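Haldane toy library reopens its doors after a long winter

17 May 2018

After a long and rather chilly winter without a home of its own, the Haldane toy library is lending again, and the families who came by on opening morning seemed as pleased about it as the people behind the desk. The library closed in March when the roof over its old rooms on Zandska Street began to leak, and everything on the shelves had to be packed up and put into storage until a drier place could be found.

The new space is on the ground floor of the old Diltora shoe store, with big front windows and plenty of room for strollers (a sore point at the last address, as any parent who ever tried those stairs will remember!). There are 270 toys ready to go home with children right away, from puzzles and shape blocks to dress-up clothes and ride-on cars, and more will come out of their boxes over the summer.
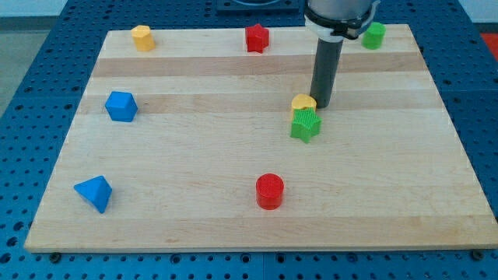
How long can a family keep a toy? Each loan runs for 14 days, and you can renew it once by phone as long as no other family has asked for it.

Ebuka Haruna, who runs the library, said he had missed the noise more than anything. "You get used to a certain amount of racket," he said, "and then it's gone and you find yourself turning up the radio." He was glad to report that 98 families have already signed up again, and he hopes a few new faces will join them before school lets out.

Membership is free for anyone living in Haldane. The library is open mornings from nine until noon, and clean toys in good shape, with all their pieces, can be dropped off at the front desk during those hours.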